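Checked in the morning before doors at 10, July open day, Prornelow site. Second walk-round at 1.15 pm. Comments are from both.

# Demonstration area safety checklist, Hall 2

Areas covered: Prultlow stand, Hao stand, Prustis two-arm pouring table. The workshop behind the roller door is not open to visitors and is on its own sheet.

## Access and floor

- [x] Main route clear to full width
- [x] Fire exits unlocked and signed
- [x] Step-free route from car park
- [ ] Floor cables covered

Comment: one extension lead crossed the walkway at the Hao stand in the morning. Taped down, but tape is not enough with pushchairs. Rubber ramp asked for. Still not there at 1.15, so the stand was fed from the wall side instead and the lead taken up. Leave unticked until the ramp turns up.

## Visitor numbers

- [x] Clicker at the door
- [x] Group size at each stand kept to 5
- [x] Under-12s with an adult

Comment: groups of 5 worked at Prustis. At Prultlow people drifted in from the side and the host had to stop twice to move them back. Put a second barrier post there next year.

## Electrical

- [x] Test labels in date
- [x] Extension reels fully unwound
- [x] Main isolator reachable

Comment: asset 3103 (reel, Hao) has a scuffed plug, no copper showing. Passed for the day, to be replaced. Asset 3788 (power supply, Prustis) was labelled on the underside and took some finding. Move the label to the front.

## Emergency stops

- [x] One at each stand, within reach of the host
- [x] Tested with arms moving
- [x] Reset needs a key

Comment: all stopped on the first press. The Hao key was left in the switch during the morning. Host told. It was on a lanyard when I came back.

## Prustis pouring table

- [x] Barrier set back from table
- [x] Reduced speed mode on
- [x] Product sheet for coloured water on stand
- [ ] Spill kit at stand 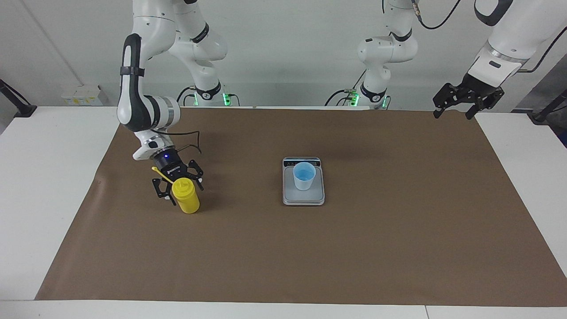 Spills were my main worry at this table, and the kit was still in the corridor cupboard when the demo was running. The host went and got it before the next group. The blue liquid is in an open plastic cup on the kitchen scale, near the middle of the mat and well away from the empty gripper, and I am content with that position. Mark it on the mat so the cup goes back to the same place. The mat is creased near its left end and curls up a little over the table, so flatten it and tape it down. Keep paper towels on the visitor side as well.

## Noise and first aid

- [x] First aider on site, name on board
- [x] Compressor off during talks

Comment: first aid box 4000 had no large plasters. Refilled from the office.

## To do before the next open day

1. Buy rubber cable ramp
2. Replace reel 3103
3. Extra barrier post, Prultlow
4. Spill kit to live under the Prustis stand
5. Relabel 3788

Result: open with comments. Sheet to be kept in the hall folder with the workshop one.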